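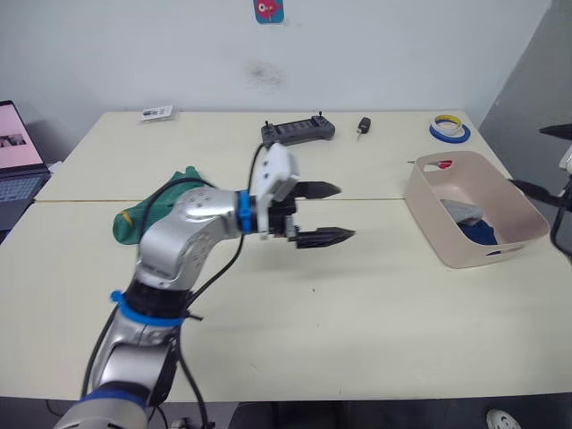

**Student Projects › Sock sorting (spring class)**

### plerker_zin
Posted 02/01/2025

Hi all, Zinash Gebru here, from the two-arm team in the Misum robotics class. Our project is pairing socks and putting them in the basket. I've got 517 teleop runs saved and I want to start training, but Rasmus says our grabs are too messy. Opinions please!! My habit is to go for the cuff with one arm and bring the other in from the side.

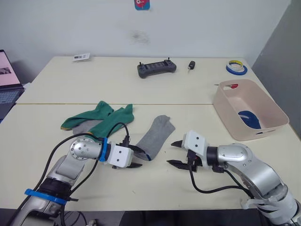

*Left gripper on a gray cuff, right one open*

### rasmus_m
I said *inconsistent*, Zinash, which is different :) Half your runs pinch the cuff and half grab the middle. Pick one. Also the wrist view matters way more than you think for the green ones, with that stripe near the toe.

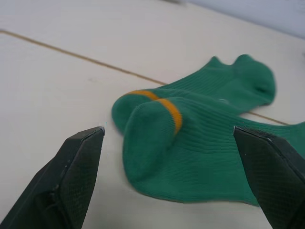

I'd throw out every run where the fingers come in crooked and record until we hit 1000 clean ones.

### allunik_dad
Disagree with Rasmus. I mentored a team last year and we trained on a mixed bag – it recovered from bad grabs better than the "clean" version did. Keep the ugly runs, just label them.

### plerker_zin
Ha, thank you! But 1000 by the end of February is a LOT of socks. Could we at least agree on the starting layout? I vote for everything spread out behind the grippers, basket on the right. 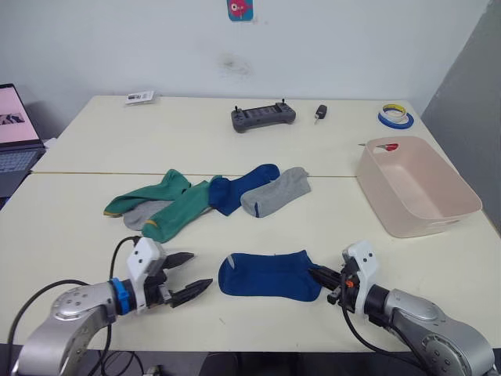
### rasmus_m
Fine by me, as long as the navy ones don't always start in the same spot. And label the ugly runs before Monday please, I'm not doing it.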